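Wuvdale > About Us > Who we are

4 minute read

G'day, and thanks for stopping by! I'm Hsiu-ying Tseng and I started Vikanura, the foreign cash and money transfer shop on the corner of Stubbs Street in Wuvdale. If you've come in to swap leftover holiday notes, there's a fair chance I'm the one who counted them back to you across the counter (twice, because I always count twice).

How it started

I spent a good part of my working life behind the glass at a bank branch. I liked the customers very much and I liked the fee schedule a lot less. People would come in wanting to send a bit of money to their mum overseas, and by the time we'd taken the transfer fee, and the bank at the other end had taken its cut, and the rate had been shaved as well, there was a decent grocery shop missing from the total. I used to write the real figure on a slip of paper so they could at least see it. My manager didn't love that.

So when the branch closed I took the lease on what had been a shoe repair place, bought a second-hand safe that took four blokes to get through the door, and opened up with eleven currencies and a kettle. The first customer wanted one we didn't have. I ordered it in, she came back for it, and she still comes to us before every trip.

What we do now

These days we keep 43 currencies in the drawer and can order in plenty more if you give us a few days. We also send money to bank accounts in 108 countries, which is mostly Fongchan's side of things. Fongchan Sitthichai joined me in our second year and he runs transfers, compliance and the very fussy coffee machine. If your payment is stuck somewhere between here and there, he'll chase it, and he'll ring you with news even when the news is that there isn't any yet.

We've got a second counter in Brindstead now too, inside the arcade near the chemist. It's small! Two people and a pram and you've got a queue. It opens at 9.30 am and shuts at 4 pm, and if you want a large amount of cash from there please ring ahead so we can have it ready.

How we make our money

I'd want to know this if I were you, so I'll just say it. We earn the difference between the rate we buy at and the rate we sell at -- that's the margin, and it's printed next to every rate on the board. On cash there's no other fee. On transfers under 400 dollars there's a flat charge of 4 dollars, and over that there's no charge at all. The rate you see on a currency chart online is the wholesale one that banks use between themselves, and you won't get it from us or from any other shop with a counter. Bring it in on your phone anyway. I'm happy to sit down and show you how far off we are that day, and on the less common currencies it can be further than I'd like.

We set our rates each morning and have another look after lunch. If the market's jumping about we might change them more often, but once you've got a written quote from us it's good until closing time.

We don't do travel insurance, we don't sell prepaid cards (we tried, the paperwork nearly finished me) and we can't take coins. Sorry about the coins. I know everybody's got a jar.

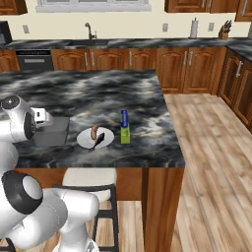 Come and see us

You'll need photo ID for any transfer, and for larger cash orders as well. For a first transfer bring the other person's full name as it appears on their bank account, plus their account details. Spelling matters more than you'd think, so have a proper look before you leave the house. Parking behind the Wuvdale shop is free for an hour, and there's a ramp on the lane side.

We're closed on public holidays and for the first week of August, when I visit my sister and Fongchan finally gets the stocktake done in peace.

Comments

Marg: Used the Brindstead counter before our cruise, very friendly and the notes were nice small ones like I asked. Do you buy back what we don't spend?

Hsiu-ying: We do, Marg! Notes only, at the buy rate on the day. Keep your receipt.

Deano_77: Transfer took three days, was told two. Fongchan rang me both mornings though so can't complain too much.

Priya K: Is the charge the same if I set up a regular payment each month?

Hsiu-ying: Same deal Priya, it goes by the size of each payment. Pop in and we'll set it up with you.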